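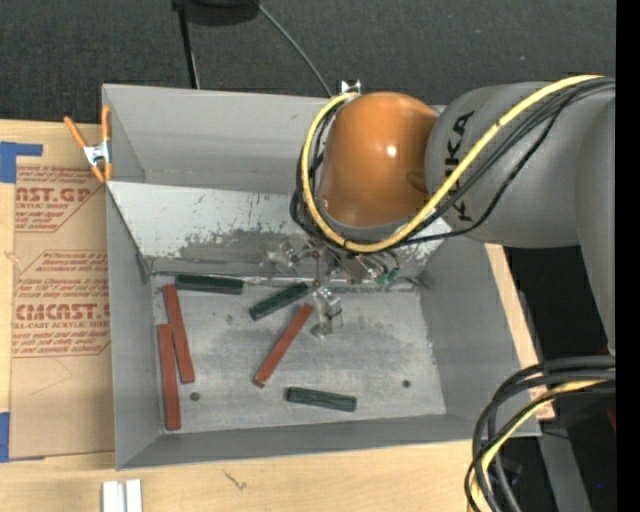 The Plain Bin

Few pieces of shop equipment receive less attention than the sheet-metal parts bin. It is ordered by outside dimension, delivered on a pallet and put to work the same afternoon. At the Estolwood Institute for Workshop Practice, however, the bin has been the subject of continuous study since the first of the institute's storage surveys, and the results have begun to change how member shops buy, place and care for their containers.

The current survey covered 162 bins in use at member workshops. Each was measured, emptied, examined for wear and returned to service. The work was directed by Kerttu Vuorinen, head of the materials storage section, and carried out over one winter with the assistance of two field inspectors, Heikki Heinonen and Tuấn Hầu.

"A bin is a record of the work done out of it," Ms. Vuorinen explained at the institute's offices. "The scuffs on the back wall and the dust on the floor are worth reading before anyone takes a cloth to them."

Sloped walls and flat floors

The survey gave particular attention to bins with sloped sides and a flat floor, a pattern long favored for bar stock and other short, straight pieces. A slope returns a misplaced part toward the floor. It also opens the top of the bin, so that a piece lying close to the wall can be reached from above.

The pattern has its weaknesses. A slim bar may come to rest on end or on edge against the inner wall, and a bar in a back corner may be partly hidden by its neighbor. Two bars lying close together and parallel are harder to separate than two that cross. The institute's guidance therefore recommends a floor wide enough for the longest bar to lie flat in any direction, with 49 millimeters to spare at either end.

Sorin Nedeljković, who supervises the fitting room at Rantala, has kept sloped bins for most of his working life. He described a preference for few pieces at a time. "A full bin looks efficient, and then a person spends the morning digging in it," he said. Rantala now limits its working bins to a single shallow layer and holds the balance of the stock on shelves behind the bench.

The use of color

Color received a chapter of its own. Many shops paint or buy their bar stock in two contrasting colors, with dark green and a reddish orange among the more common pairings. Against light gray metal both stand out well when the bin is new. As the floor darkens with dust, the green is the first to suffer, while the warmer color remains easy to find.

The institute asked the Okura workshop to compare a cleaned bin with one left as found. Workers sorted 100 bars from each. The sorting itself went smoothly in both cases, but several participants remarked that they leaned farther over the uncleaned bin and were more tired at the end of the session. Okura has since added a weekly wipe of the floor and walls to its closing routine. A dry cloth is used first, followed by a damp one, and the bin is left open overnight.

Fixing the bin in place

A lightly loaded bin may shift on its stand. Permanent brackets are one remedy, though they make the bin difficult to lift out for cleaning. The survey found that a good number of shops rely instead on a spring clamp at one upper corner – an inexpensive measure, and one the institute is content to endorse for light work. The jaws should bear on the edge of the metal and should be checked whenever the bin is emptied.

Small holes in the floor should be kept clear. Tuulikki Mäkelä, whose firm Fullard supplies bins to several member shops, advises that customers state in advance whether they want a drilled floor or a solid one. Her standard model carries a 70 millimeter wall height at the front and a higher panel at the rear.

The full survey report was issued to members on 31/03/2018. A shorter edition, intended for apprentices and including a cleaning schedule suitable for posting beside the bench, will follow in July. Requests for printed copies may be addressed to the materials storage section at Estolwood.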